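## 4. Results: keeping and passing on children's beds

### 4.1 Response and sample

The questionnaire went to 800 households in Dow and 800 in Kendum. The Kendum mailing was delayed by a printing fault and the forms came back too slowly to be coded in time, so this section uses the Dow returns only. We had 442 usable forms. The Kendum returns will be reported separately by Watkins and Cruickshank.

Listings were gathered from the Pluron resale site between 5th October and the end of December. The set has 900 listings for used children's beds, after removing duplicates and beds sold by dealers. A bed that was taken down and relisted at a lower price was counted once, at the first price. Cots and travel beds were left out. Bunk beds were kept in, although they raise questions of their own (see 4.4).

The forms and the listings do not describe the same beds. A household that has kept a bed in the family has no reason to list it, and a seller who wants a bed out of the house by the weekend may write very little about it. We treat the two sources as views of the same habit from different ends.

### 4.2 Reasons for keeping

Most people who had kept a child's bed after the child outgrew it said they expected another child to use it. The second child was often not a sibling. Cousins, grandchildren and the children of neighbors all came up in the open answers, and several people named a child who had not been born when the bed was first put away.

Storage was the main limit. Respondents with an attic or a dry garage kept beds for years. Those in apartments tended to decide in the same month the new bed arrived. The slats and bolts were often stored apart from the rails and headboard, and lost bolts were the most common reason given for a bed that had been kept but never put back up. One respondent wrote that she had kept "everything except the bag with the screws."

Solid wood was mentioned far more than any other material. We did not ask respondents to check what their beds were made of, and some of the beds described as solid wood are likely to be veneered board. For the purpose of this section the belief matters more than the fact, as it is the belief that decides whether a bed goes to the attic or to the curb. Painted beds were kept less often than clear-finished ones. People who had thrown out a painted bed usually said the color had belonged to one child or one room.

Sandberg (the second author) carried out follow-up interviews by phone with a small group of respondents who had used the same bed for two generations. These interviews ran long and strayed from the guide, and we have used them only as background. A point made in several of them was that the bed had been repaired more than once by the same person, usually a grandfather or an uncle, and that when this person died the bed stopped being used within a short time.

### 4.3 Names and lettering

We expected that a name on a bed would count against keeping it. A carved or printed name ties the bed to one child, and the sellers' guide on Pluron tells people to mention "any personal marks" along with scratches and stickers. The answers were mixed.

Names added at home, such as wooden letters glued to the headboard, were seen as easy to remove and had no clear effect. Names carved by a family member had a strong effect in the other direction: these beds were kept almost without exception, even when they were broken. The harder case is lettering put on by the maker. It may be a child's name made to order, a brand, the name of a range, or a word chosen as decoration. Second owners often could not tell which it was. A respondent in Dow had slept as a child in a bed marked with what she took to be the name of the boy who had owned it before her, and found out as an adult that it was the name of the model.

In the listings, sellers dealt with lettering in different ways. A number of them left it out of the text altogether and let buyers find it in the photographs. Others gave the word and said it could be sanded off. A small group treated it as a selling point and put it in the title, mostly where the word was a common first name. Titles of this kind tended to draw questions from buyers about whether the word could be covered, so it is not clear that the approach helped.

The two coders, Mahrous and Sutherland, disagreed most often on this item. They first coded lettering as "name," "brand" or "other," and found that many words could be put in any of the three. The categories were then reduced to "added at home" and "original," and agreement improved. We give the results for the reduced categories only.

The trade catalogs in the Flokosberg collection were of some help. They show that printed words on headboards were rare in the older ranges and became more usual when makers began to sell beds, nightstands and dressers as a set. The word was then repeated, or left to the bed alone as the largest piece. The catalogs do not say how the words were chosen. 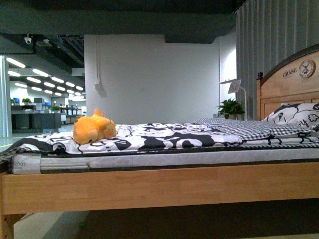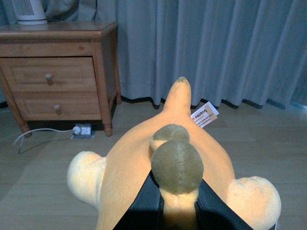
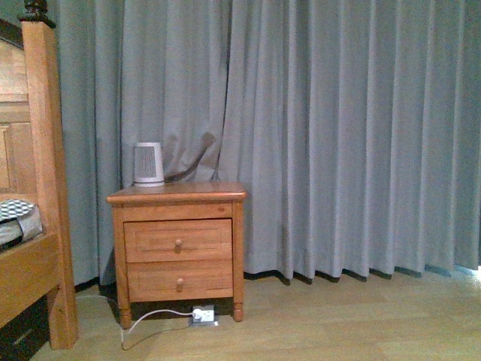 **Figure 3.** Wooden bed with a lettered headboard (first), plush toy on a wooden floor (second), and bedpost with a two-drawer nightstand (third).

Lettering also affects how a bed is matched with other furniture once the original set has been split up. Respondents who had bought a used bed on its own usually looked for pieces in the same color of wood, and gave little thought to the word on the headboard. A headboard like the first one in Figure 3, with CHASE in dark capitals on the curved top panel and a round emblem beside it, leaves a buyer to decide whether the word is a first name, a surname or something else, and we would have coded it as "original" without being able to go further. The nightstand in the third picture has the same honey-orange finish as the bed next to it, and this kind of match was what most buyers said they wanted. Small parts such as finials were mentioned mainly when one was missing.

Soft toys came up in the forms more than we had planned for. The question asked what else had been stored or sold with the bed, and the answers ran to bedding, lamps, rails and plush animals. Toys were rarely sold with a bed but were often put away with it, in some cases inside the same cover. We did not code them further.

### 4.4 Limits

The forms rely on memory, and people may recall the beds they kept better than the ones they got rid of. The listings cover one site over a few months, and winter listings may differ from those posted in summer, when more families move. Bunk beds were sometimes listed as a pair of single beds and sometimes as one item. We followed the seller's wording, which means that the same bunk bed could have been coded in either way. Asking prices were recorded, but final prices were not available to us.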